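Wenden Table Set – README

Welcome, and thanks for downloading! Wenden is a small collection of pictures of toys and trays on a plain white table. I started it as a side folder of the Plandach household objects collection, and it grew because puzzle cubes are such a pleasure to look at – all those bright squares against a white tabletop. If you like color, small objects and simple layouts, I hope you'll have as much fun with it as I've had putting it together.

What's in it

The set has 971 pictures sorted into 30 folders, one folder per session. A session usually has one thing to pick up or turn and one place to put it, like a tray, a bowl or a box lid. Views from over the table and close views from the wrists sit side by side in the same folder.

The cube folders are my favorites. They pair a small color cube with a big round tray, and I love how the cube pops next to something so dark and plain.

How the folders are named

Each name starts with the object, then the holder, then a session number, so cube_tray_15 is the fifteenth session with a cube and a tray. Notes for a session go in a text file called notes.txt in the same folder. Some of the early notes are very short (sorry, I was in a hurry to get to the next cube!).

Colors

Cube colors are written down in everyday words: orange, green, yellow, red, blue, pink. Please keep to those if you add notes. We had "salmon" and "coral" in there for a while and it made searching a headache.

Sample pictures from cube_tray_15

Three wrist views, then the table with the cube and the round tray.

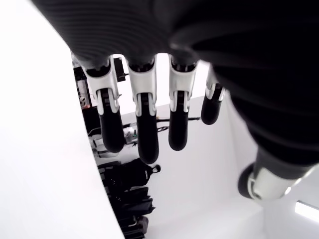
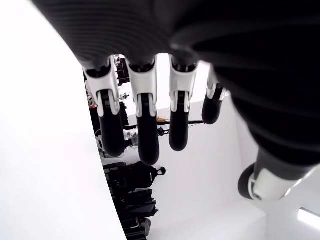
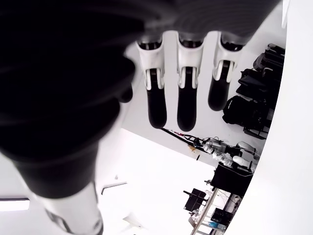
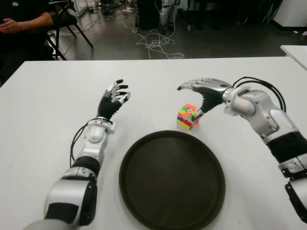 Known gaps

Wrist views don't always have the object in them. If you only want pictures where the cube can be seen, start with the table views.
Bowls are thin on the ground compared with trays. More are planned for July.
Bright whites are left as they came. No color correction has been done anywhere in the set.

Changes

Version 4, June 16, 2019: merged the Demissie tray folders, fixed the color words, renamed everything to the pattern described earlier.

Contact

Corrections and new notes are very welcome – write to Jenő Fülöp through the Bruster project page and put the folder name in the subject line.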